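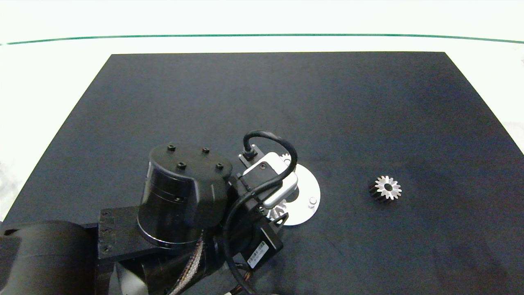 Kemitum Gear & Plate Practice Set

Item no. 1704
In stock – ships from the Otex warehouse
Price: $116 per set

Small gears, one round plate, one job: get the gears where they belong and get them to mesh. The Kemitum set is made for bench practice, shop classes and anybody who teaches assembly and is tired of hunting for parts that match. Use it flat on a table. No power, no software, no glue.

What you get
Round base plate, white
Spur gears, small
Storage tin with foam insert
Printed card with three layouts (easy, medium, annoying)

Replacement gears sold seperately, see bottom of page.

The gears
Straight-cut teeth, hub at the center. Short hub, so there's something to pinch. They go on by hand with light pressure. If you are pushing hard, stop – back it off, turn the gear half a tooth, try again. Most problems with this set are a tooth sitting on top of another tooth.

Metal gears come lightly oiled. Wipe before first use or you'll have prints all over the plate. White shows everything, sorry, we asked about gray and it's not happening this year.

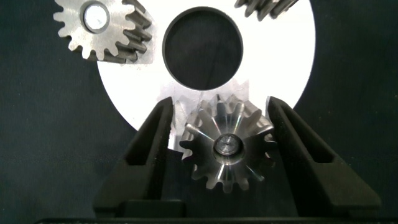
Metal spur gear with the white base plate.

The plate
Round, flat, smooth face. Doesn't need to be screwed down. On a slick table it will creep a little when you press on the edge, so put somthing under it. Cloth is fine. A thin rubber mat is better if you've got one. Clean with a damp rag and dish soap. No acetone, no brake cleaner, it will haze the face and we can't take those back.

Work surface
We get asked this a lot. Dark and matte, every time. A white plate on a white bench is hard on the eyes after an hour, and shiny tops throw glare back off the metal. Plain fabric stretched flat does the job too and keeps dropped gears from bouncing off to wherever they go. Lint roll it now and then. Fuzz gets in the teeth. 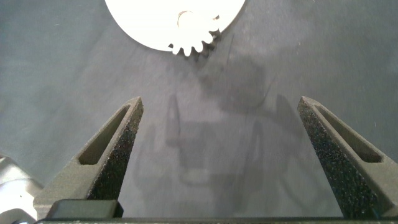 Same goes for threads off the edge of a cut cloth – hem it or tape it. A loose thread wound into a gear is a pain to pick out, use tweezers and turn the gear backward slowly.

Plastic gears
Lighter, quieter, cheaper to lose. Same layouts work. Don't mix plastic and metal on one plate for long runs, the plastic teeth wear first. For classes we'd start with plastic and hand out the metal ones later.

Specs
Set weight, packed: 549 g
Age: 12 and up, small parts
Layout card: English only
Warranty: 2 years on plate, gears not covered for wear

Shipping
Orders in by noon go out same day most days. School purchase orders OK, put the PO number in the notes box. Grurkach dealers – use your dealer login, the price above is retail.

Also fits
Kuroda storage trays (small size only). The large tray closes but the plate rattles.

Spares
Metal gear, single
Plastic gear, single
Base plate, white
Layout card, reprint
Foam insert – out of stock, more coming, no date yet

Returns
30 days, unused, tin included. Missing a gear? Check under the foam first, they slide down there. Still missing, write us with your order number and we'll mail one out.

Page updated June 2020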